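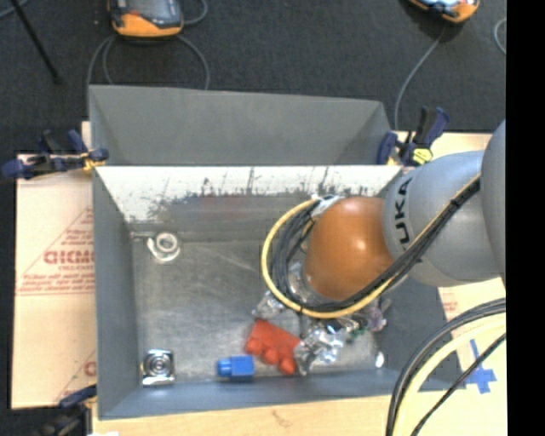 El brazo sobre el contenedor de piezas mezcladas, puesto de Bruston.

Informe de avance, segundo periodo
Proyecto Basteo – clasificación asistida en la planta de Bruston
Responsable: Mogens Bjarnason, Skillenine

Retomamos donde quedó el informe anterior: el puesto ya estaba montado, pero el equipo de clasificación seguía trabajando a mano casi toda la jornada. Desde febrero el brazo entra en el turno de mañana, y la verdad es que estamos muy contentos con lo que vemos.

En el periodo se han registrado 2893 recogidas. Las piezas van revueltas en el contenedor, de formas y tamaños distintos, y eso era precisamente lo que queríamos probar. Las de bloque salen bien casi siempre. Las brillantes y las transparentes nos siguen dando guerra: el sistema duda, repite la aproximación y a veces pide ayuda a la persona del puesto. Hemos apartado un lote de 100 piezas difíciles para repetir con ellas la misma prueba cada mes y poder comparar.

También cambiamos la sujeción de los contenedores. Ahora van con mordazas, y el personal puede soltarlos sin llamar a mantenimiento (antes había que esperar, y en la primera hora del turno eso se notaba mucho).

Lo que cambia para la gente

Era la parte que más nos preocupaba al solicitar la ayuda. El puesto lo llevan dos personas por turno, las mismas que antes clasificaban de pie junto a la mesa. Una atiende las peticiones del brazo y la otra revisa lo clasificado y prepara el contenedor siguiente. Rotan a media mañana. Han sido ellas las que propusieron el orden de las pausas y buena parte de los avisos en pantalla – los nuestros, hay que reconocerlo, eran bastante peores.

La formación suma alrededor de 210 horas entre toda la plantilla de la sección Huanca. Varias compañeras que no habían tocado un mando en su vida ya corrigen solas una trayectoria, ¡y se la enseñan a las demás! Nos han pedido además un segundo nivel, que no estaba previsto.

No todo está resuelto. El turno de tarde sigue sin incorporarse y allí hay dudas razonables sobre el ritmo de trabajo y las categorías profesionales. Hemos hablado con la representación del personal y queda pendiente poner por escrito qué categoría corresponde al nuevo puesto. Preferimos cerrar ese punto antes de ampliar el horario.

Próximo periodo

Repetición de la prueba con el lote difícil.
Segundo nivel de formación, si se aprueba el traspaso desde la partida de viajes, que apenas hemos usado.
Recorrido nuevo para los cables que pasan junto al puesto.
Entrada del turno de tarde, una vez firmado lo de las categorías.

El detalle de gastos va en el anexo.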